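How I Get a Robot Ready for Work

Hi! My job is looking after a two-armed robot called Zukton. I set it up, I check it over, and when something acts funny I'm the one who has to figure out why. I love it (even on the grumpy days).

Start with the hands

A robot's hand is called a gripper. It has jaws that open and close, kind of like the tongs you use to grab spaghetti. Every morning I wipe the jaws with a clean cloth and then tell each one to open and shut 100 times while I listen. A healthy gripper goes click, click, click. If I hear a crunch, I stop and look for grit!

Count the squeezes

Zukton keeps a diary of every squeeze it makes. The pads inside the jaws wear out just like the soles of your sneakers, so I swap them at 3,000 squeezes. Right now the left hand is at 2,228. Plenty to go!

Practice in a pretend world

Before Zukton tries a new job for real, I let it practice inside a computer, a bit like a video game. Doors are a great test. The arms have to reach out without bumping the body or each other, and each gripper has to get to just the right spot. One door can be black and the other bright yellow, and the robot has to manage both of them. If an arm goes the wrong way in there, I change the settings and we have another go.

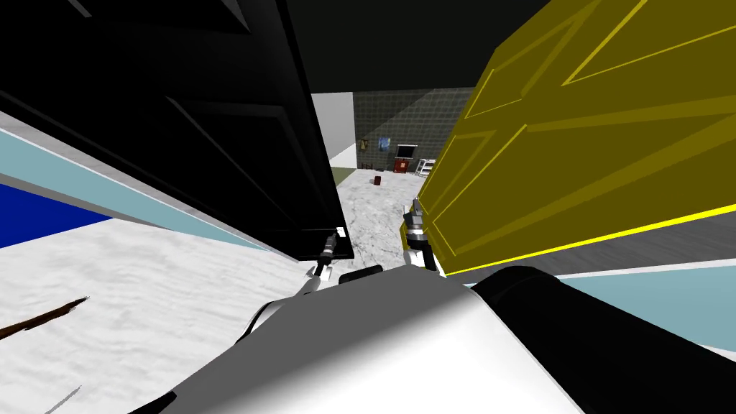 Try it at home

Put on thick mittens and ask a grown-up if you can open a kitchen cupboard by its very edge. Tricky, huh? Now try two doors together, one with each hand, and see which one you look at first.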